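Home Modules Timetable Labs Downloads Contact

Robotics for the Home, Module 6: Walking and Reaching in Small Rooms
Handout prepared by Judite Falcão
Reading time: 6 minutes
3 comments 11 shares

This handout goes together with the lecture on whole-body tasks. Please read it before you come to the lab. Students who missed the lecture can find the slides of Rui Valente in the folder "Marinho", where also the older exercises are kept.

In the first modules we studied the arm alone, fixed to a table. The base did not move, so the error of the hand came mostly from the joints and from the calibration. When the arm is carried by two legs, the situation changes. Each step shifts the body a little, and the hand shifts with it. A target which was easy to reach from one foot position can be out of reach from the next one.

For this reason we divide the task into three phases: approach, settle and reach. In the approach phase the robot walks until the target is inside the working area of the chosen arm. In the settle phase the feet stay on the floor and the controller waits until the body sway is below the limit. Only then the reach phase may begin. Your group may let the phases overlap, but you must explain in the report how the balance is protected.

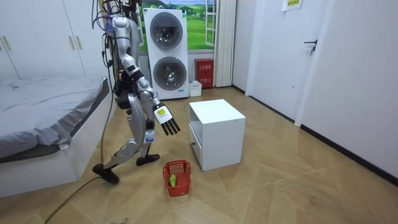 LAB NOTES / LOW TARGETS

A basket standing on the floor is a more difficult target than a shelf. The arm must extend forward and downward, and the centre of mass goes forward too. Compare the position of the hand above the red basket with the position of the front foot. Clyde Whitlock will ask each group to draw this as a side view, with the support area marked on the floor line.

Furniture must be part of your plan. The white cabinet stands in the open floor, close to the basket, and the bed takes the other side of the room. Include both in the map as obstacles. Cables are also obstacles for the feet, so check the floor before each trial.

Settings for the exercise:
Settle time limit: 30 seconds
Control rate: 1000 Hz
Trial length: 60 seconds at most
Room: 203

Write down every trial, also the failed ones. A failed trial with good notes receives the same marks as a successful one. Please keep the log in the Piltotow template and do not change the column names, as the script of Sumaiya Gazi reads them directly.

Questions for the report
1. At which moment does your controller decide that the body has settled?
2. What should the robot do if the basket is moved after the approach phase?
3. Would you prefer one long step or two short steps before a low target? Explain with your side view.

Reports are handed in to Graça Frade in June. Groups of two or three students are accepted.

Previous: Module 5 Next: Module 7 Back to top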